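Kisska pegboard deck and plate nests: long-term review

Price paid: 756 euros for the board and six nests, delivered
Used for: unattended plate moves with a two-finger gripper
Verdict: good hardware, poor defaults, read the part about grip force before you run anything overnight

We bought the Kisska deck to replace a set of home-made nests that had drifted out of line. It is a perforated metal board with holes on a regular pitch, and black holders that fix into the holes and take a standard microplate. Kisska also supply a digital model of the board and holders, so moves can be tried in simulation before the arm is let near any real plates. That model was the main reason we chose it over the Mikkelsen tray, which is cheaper and perfectly solid but comes with drawings only.

Setting up took an afternoon. The holders go in firmly and stay put. The labels are small but readable, and the positions are named the same way in the software, which saves a lot of confusion. Our arm is a Dolby bench unit on its second gripper.

The trouble started in the second week. On a run of 88 moves the arm dropped a plate between N2 and N3, carried on as if it still had it, and pressed its closed fingers into the empty nest. The holder cracked along one side. The plate was on the floor, upside down, and the samples were lost. The software logged the move as complete.

It took us a few days to work out why. The supplied settings treat a grip as good once the fingers reach their target width. They do not check force at all. If a plate sits slightly high in the nest, the fingers close on the rim, reach the width, and lift it by almost nothing. The simulation never showed this, as every plate in the model is seated perfectly.

We went back to the model and raised the plates by small amounts one at a time. The approach between the nests is also tighter than I would like.

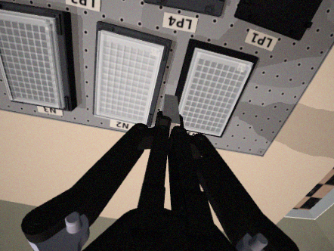 Page last changed: June 2024

With the fingers between the middle and right-hand plates, just short of the board, there is not much room for an arm that is slightly out. I would leave a free position between nests if your board has space for it.

Three changes fixed the drops for us. We turned on the force check, which is in the advanced menu and off by default. We added a short pause and a second width reading after the lift. We also set the arm to stop and sound an alarm on any mismatch. Since then we have done 216 moves without a drop, and two stops, both for plates that had been put in badly by hand.

Kisska replaced the cracked holder free of charge after 4 emails. They said the default would be changed in a later release, but gave no date. The dealer, Kaltholm, was quicker to answer and sent us the settings sheet that should have been in the box.

Other points:
Holders are easy to wipe down.
The fixing key is soft and rounds off. Buy a better one.
The manual has one paragraph on faults, and it only covers loss of power.

I would buy the board again. I would not run it on the supplied settings.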